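Jovita Varela
6th July

1/ Day one of teaching Candus, our simulated home robot, by example. I steer, it records, and in theory it learns.
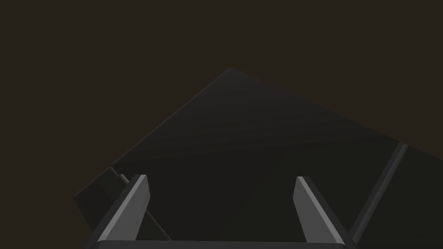 Target is 900 runs. I have 85, and I'd show my mother 3 of them.

2/ Doors next. Every approach gets saved, dithering included.

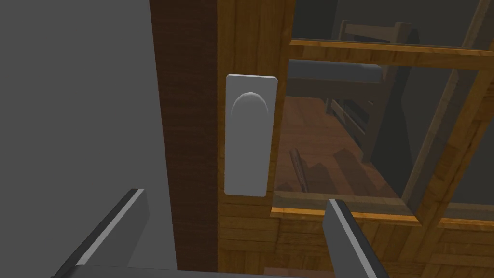
1 min read

Dithering is apparently "useful variety". I have plenty to give.

3/ Both arms at once now.
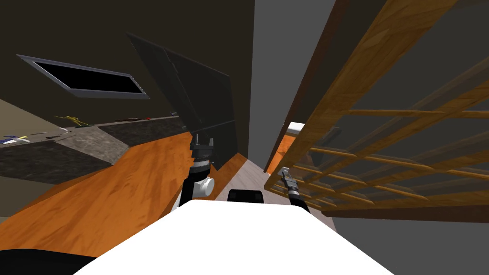
Left arm up, right arm at the rack.

4/ Small flat things. Bring snacks.
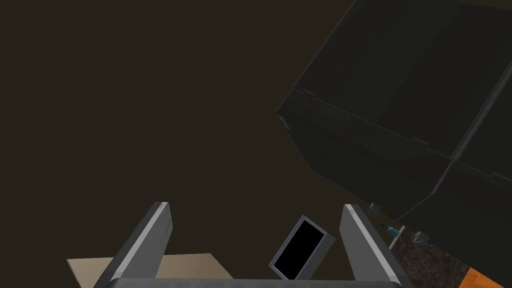
Fingers open, black screen between them.

Back to it.

12 shares · 3 comments

Orozco: Keep the bad runs!
Drelar: All 82?
Basholm: Solidarity.

Back to top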